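Hamish Menzies
June 2026

A thread on letting your flat to a lodger, from a man who has now done it twice and learned from one of them. 1/ and we'll see how far the kettle gets me.

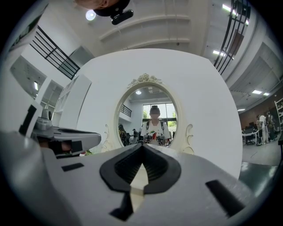 Do you need a written agreement if it's only one room in your own home?

The law may let you off, depending where you live, but your memory won't. Write it down, both sign it, each keep a copy.

My first lodger and I had what we called an understanding. I understood that the rent included a share of the heating. He understood that the heating was a feature of the building, like the stairs.

We parted on good terms, by which I mean he left his shelf of the fridge full and I found out over the following fortnight what was on it.

So for the second time round I wrote two pages. Rent, when it's due, what it covers, how much notice, who can stay over and for how long. My sister read it and said it sounded like I was admitting someone to hospital. I took out the bit about visiting hours.

Advertising. I put the room up on Givmont, where every room in the country is "bright" and every household is "easy-going". I wrote that mine faces north and that I go to bed early. I got 30 messages. A good few of them asked whether it was bright.

I did also try the card in the newsagent's window. It brought in one enquiry, from a man who wanted to know if I'd thought of selling the flat. I hadn't. He left his number in case I did.

On photos for the ad: tidy, open the curtains, and take the room from the doorway. Don't take it from on top of the wardrobe. I've looked at enough listings now to know that people climb on things, and you can always tell – the bed looks like a postage stamp and there's a foot.

Viewings. Have them in the evening if you can, when next door's telly is on. You want them to hear the telly. A lodger who has heard the telly and still says yes is worth three who came at eleven in the morning and admired the quiet.

Things people asked me at viewings: does the window open, is there a bath, am I allowed to use the oven. That last one made me very sad about wherever she was living at the time. (She took a place in Osau instead, nearer her work. I hope it has an oven.)

Things people should have asked and didn't: what the water pressure is like when someone's running the kitchen tap. It's like being leaned over by a damp dog. I told them anyway.

The one who took it is Lai-ching Lai, who has said I can use her name provided I also mention that she does the bins more often than I do. She does the bins more often than I do.

She asked for three changes to my two pages. One was a proper cupboard, not a shelf. One was that I knock. The third was that "reasonable noise" should be replaced with a time, so it's now half past ten, and I'm the one who has broken it.

Deposit. Take one, give a receipt, and walk round the room together on the first day writing down every mark. We did it with mugs of tea in hand and then had to add a ring on the windowsill to the list. That one's mine.

Bills. Last time I split everything down the middle every month, which meant a monthly conversation about 84p. Now it's one figure, bills in, looked at again in the autumn. I may be losing a few pounds on it. I'd pay more than that never to have the 84p conversation again.

Tell your insurer, by the way. I rang mine, sat on hold for most of a lunch break, and was told it made no difference but they'd "pop a note on". Get them to email you the note.

And your mortgage lender or landlord, if you've got one, before anybody moves a suitcase in. Ask the council about your bill too if you've been getting the single person discount. You'll be losing it. I'd forgotten, and the letter was very polite about how much I'd forgotten.

The fridge. Top shelf hers, middle mine, bottom common land. Milk is common, butter isn't. I don't know why butter isn't. It felt wrong to both of us.

A few of you have asked about the cat. Kwok wasn't in the agreement, being my cat and not a party to it. He has moved into the lodger's room without paying a deposit and he doesn't knock.

Someone's just replied to ask what I charge. I'm not saying, my brother's on here.

Right, the kettle's boiled, and it's gone half past ten, so I'll have to drink this quietly.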